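About Dirkaver

Dirkaver is a bookkeeping and payroll office in Ostgate. We look after the accounts of small firms, sole traders and a few charities, most of them within half an hour's drive of us.

The business was started by Booker Gallagher, who had spent years doing the books for a timber merchant and found that other traders kept asking him to do theirs. Apolinar Quezada joined as a partner when payroll became too much for one person, and he still runs that side of the office.

What we do

We keep day-to-day books, prepare VAT returns, run weekly and monthly payroll, and get year-end figures ready for your accountant. We do not give investment advice and we do not audit. If you need either, we will tell you so at the first meeting.

Most clients send us their paperwork by email or through the Stasico portal. Paper is fine too. Carrier bags of receipts are accepted up to the end of January, but please take out the parking tickets first.

Our size

We have 5 staff and look after 90 clients. Last year we processed some 3000 payslips. Each client has one named person who does their books, and a second who knows the file well enough to cover holidays.

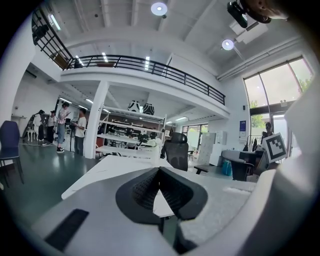

First meetings are free and last up to an hour. Bring your last set of accounts, your most recent bank statements and any letters from the tax office – opened or not. We go through the papers together at a white table, and there is a mesh office chair with a headrest behind it. You will get a written quote afterwards, with a fixed monthly fee.

Finding us

The office is on the first floor of the Danzer building, above the print shop. The side door is open from 9am, and the bell for us is the top one. Bus 776 stops opposite.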